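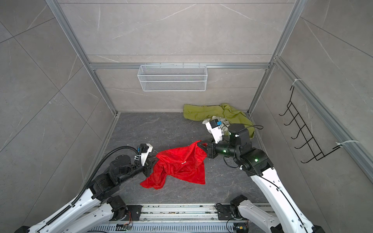
광택이 도는 빨간 천. 구김이 많은 천은 물에 담그기 전에 라벨부터 확인한다.

인쇄하기 | 이메일로 보내기

색 있는 천, 물 빠짐 없이 세탁하고 구김 펴기

2022년 8월 5일

여름에는 땀 때문에 세탁 횟수가 늘고, 진한 색 옷에서 물이 빠져 다른 빨래까지 버렸다는 문의가 많이 들어온다. 지난 2월에 올린 겨울 이불 세탁 편에 이어 이번에는 색 있는 얇은 천을 다룬다. 스카프, 안감, 식탁보, 쿠션 커버에 모두 쓸 수 있는 방법이다.

라벨 읽기

대야 그림에 적힌 숫자는 물 온도의 상한이다. 대야에 손이 들어가 있으면 손세탁만 하라는 표시이고, 대야에 가위표가 있으면 물세탁을 하지 않는다. 세모에 가위표가 있으면 표백제를 쓰지 않는다. 다리미 안의 점은 한 개가 저온, 두 개가 중온, 세 개가 고온이다. 라벨이 떨어져 나간 천은 찬물 손세탁과 저온 다림질을 기준으로 잡는다. 그래도 실크나 레이온이 의심되면 세탁소에 맡긴다.

물 빠짐 시험

안쪽 시접처럼 보이지 않는 곳에 중성세제를 푼 물을 한 방울 묻힌다. 5분 뒤 흰 면 헝겊으로 눌러 본다. 헝겊에 색이 묻으면 그 천은 앞으로도 따로 빤다. 빨강, 남색, 검정은 새것일 때 특히 심하다. 처음 2회는 색이 묻지 않더라도 단독으로 세탁하는 편이 안전하다.

손세탁 순서

찬물에 중성세제를 먼저 풀고 천을 넣는다. 세제를 천에 직접 부으면 그 자리만 색이 옅어질 수 있다. 손바닥으로 눌렀다 놓기를 반복하고 비비지 않는다. 담가 두는 시간은 15분을 넘기지 않는다. 물을 갈아 가며 거품이 없어질 때까지 헹군다. 마지막 헹굼물에 식초를 넣으면 색이 고정된다는 말이 있는데, 요즘 염료에는 효과를 기대하기 어렵다. 남은 세제 냄새를 줄이는 정도로 생각하면 된다.

비틀어 짜면 얇은 천에는 주름이 깊게 남는다. 마른 수건 위에 펴고 김밥 말듯이 말아 눌러서 물기를 뺀다.

말리기

그늘에서 뒤집어 말린다. 빨래집게 자국이 걱정되면 건조대 봉 두 개에 걸쳐 넌다. 장마철에는 선풍기를 낮은 쪽에서 위로 향하게 틀어 둔다.

구김 펴기

완전히 마르기 전에 다리는 것이 가장 쉽다. 다 말랐으면 분무기로 고르게 적신 뒤 비닐봉지에 넣어 10분쯤 둔다. 광택 있는 천은 뒷면에서 다리고, 사이에 얇은 면 손수건을 한 장 댄다. 다리미는 밀지 말고 들었다 놓는다. 단, 실크나 아세테이트는 물방울 얼룩이 생기므로 분무기를 쓰지 않는다.

다리미가 없으면 샤워한 뒤 욕실에 걸어 두어도 잔주름은 풀린다. 접힌 선은 이 방법으로 잘 없어지지 않는다.

다른 옷에 물이 들었을 때

말리지 말고 바로 다시 빤다. 흰 면이라면 산소계 표백제를 라벨이 허용하는 온도의 물에 녹여 담근다. 울과 실크에는 쓰지 않는다. 건조기에 한 번 들어간 얼룩은 빼기가 훨씬 어렵다.

보관

접는 선이 매번 같으면 그 자리부터 닳는다. 얇은 천은 종이 심에 말아 두고, 창가 선반은 피한다.

독자 Gerasimos Rallis 씨가 식탁보의 촛농 제거법을 물어 왔다. 굳은 촛농을 숟가락 등으로 떼어 내고, 키친타월 사이에 끼워 저온으로 다린다. 기름 자국이 남으면 주방세제를 한 방울 묻혀 두었다가 찬물로 헹군다.

인쇄하기 | 이메일로 보내기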